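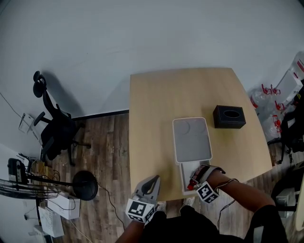
소손 미니 서랍 정리함 (화이트/그레이)

안녕하세요, 살림 소품 고르는 재미로 사는 스칼텍 주인장이에요! 작년 8월부터 찾아 헤매던 책상용 서랍함을 드디어 들여왔습니다. 사실 처음엔 자렐 제품을 팔려고 했는데요, 샘플을 한 달 써 보니 서랍이 자꾸 삐딱하게 들어가서 제가 먼저 짜증이 나더라고요. 그래서 접고 소손으로 갈아탔어요.

제가 집에서 쓰는 방법부터 말씀드릴게요. 저는 영수증, 머리끈, 충전 케이블, 손톱깎이처럼 갈 데 없는 물건을 전부 서랍에 넣어요. 칸막이가 없어서 싫다는 분도 계신데, 저는 오히려 그게 편했어요. 꼭 나누고 싶으시면 과자 상자 뚜껑을 잘라서 넣어 보세요. 돈도 안 들고 은근히 예뻐요 ㅎㅎ

뚜껑 위에는 뭘 올려도 되냐고 많이들 물어보시는데, 컵이나 작은 화분 정도는 괜찮아요. 다만 뜨거운 냄비는 안 됩니다! 플라스틱이라 변형될 수 있어요. 청소는 미지근한 물에 주방세제 조금 풀어서 부드러운 천으로 닦으시면 되고, 거친 수세미는 쓰지 말아 주세요. 저 그러다 한 개 긁어먹었어요...

상품 정보
브랜드: 소손
색상: 화이트 본체, 그레이 안감
재질: 플라스틱
무게: 558g
식기세척기: 사용 불가
첫 입고 수량: 291개

색상 문의가 많아서 적어 둡니다. 화이트는 새하얀 색이고 아이보리 느낌은 거의 없어요. 원목 책상에 올리면 제일 잘 어울리는 것 같아요. 모니터 화면에 따라 조금 다르게 보일 수 있는 점은 이해 부탁드려요.

티슈 케이스랑 같이 두실 분들은 술타나 라인도 한번 구경해 보세요. 저는 현관에 하나, 침대 옆에 하나 두고 쓰는데 특히 침대 옆이 만족도가 높아요. 안경 벗어서 서랍에 쏙 넣고 자면 아침에 더듬더듬 찾을 일이 없거든요!

배송 안내
평일 오후 두 시 전에 결제하시면 당일 출고해 드려요. 두 개 이상 주문하시면 한 상자에 합포장됩니다. 선물 포장은 주문 메모에 적어 주시면 크라프트지로 싸서 보내 드릴게요 (리본 색은 랜덤이에요).

교환과 반품은 받으신 날부터 7일 안에 게시판으로 남겨 주세요. 서랍이 뻑뻑하면 반품 전에 한 번 완전히 빼서 다시 끼워 보시고요, 그래도 안 되면 바로 새 제품으로 보내 드립니다.

2018년 4월 24일 재입고 완료, 남은 수량 83개예요.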